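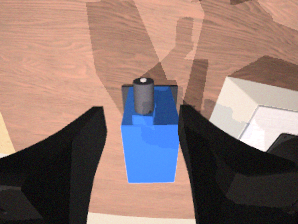

Vol. 2, p. 14

Weekend Reception Assistant, Widcombe Hall

Do you like weddings? We do, even after all these years of them, and we're looking for someone to join us for the coming season at Widcombe Hall, just up the hill from the Lowther ferry.

You'll help couples and their families on the day — laying tables, greeting the band, finding a chair for Grandma, keeping the cake out of the sun and staying on for the pack-up once the last song is played. It's a long day on your feet, and we'll feed you properly!

Experience in catering or events is handy, but a kind manner and a bit of common sense will do nicely. You'll need your own way home, as the last bus to Orier goes well before the dancing stops. Shifts run from September to the end of November, with two paid training days beforehand. There's a $700 bonus for anyone who sees out the whole season.

To apply, send us a short letter telling us a little about yourself and the best party you've ever been to. Post it to Widcombe Hall, PO Box 1194, Lowther, or drop it in at our Gusow Street office.

Posted Jan 3, 2022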